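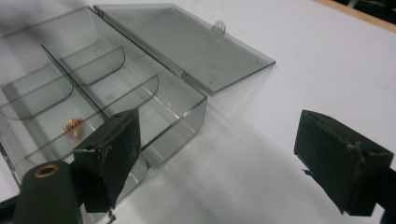
2. Small parts storage – progress to end of April

Status: mostly on track, two items open. Sorry this is brief, the Andden order lands at four and I need to be on the floor for it.

Boxes. We've settled on the clear plastic compartment type with the hinged lid. See-through sides and lid, long divider down the inside with shorter ones across. People can tell what's in there without opening it, which was the whole complaint about the old gray drawers. 80 ordered from Tenum, 24 still to come. Supplier says next month, no firm date yet.

Hang tab on the lid is handy. Plan was shelves only but Gwendolyn Sorensen wants a row on hooks by the repair bench, so we're trying that with the lighter stuff first – washers, springs, jewelry findings. Not screws. A full box of screws on one tab is asking for trouble.

Sorting. 1094 part types on the master list after the duplicates came out. Clasps and jump rings done. Watch parts done. Eyeglass screws about half way, slow going becuase the old labels don't match the list and every bag has to be checked by eye.

Labels. First batch went on the lids and was a mistake, you lose the label as soon as the box is open. Moving them to the short end. Reprinting now, cost is small and comes out of the supplies line.

Spending. Boxes and hooks are inside the grant amount. Shelving quote from Marchetti came in higher than we budgeted, up to 100 dollars over depending on delivery. Would like your OK to cover it from what's left in the training line. Need an answer before we can book them.

Open items
– missing boxes from Tenum
– shelf quote, see above
– Hedurmont branch wants the same set up, told them to wait til ours is finished

Next period: finish eyeglass parts, hooks up, reprint labels, get the bench staff using the new list instead of the binder. The binder stays on the shelf for now, a few of the older part numbers are only written down in there.

Receipts to follow in a separate email.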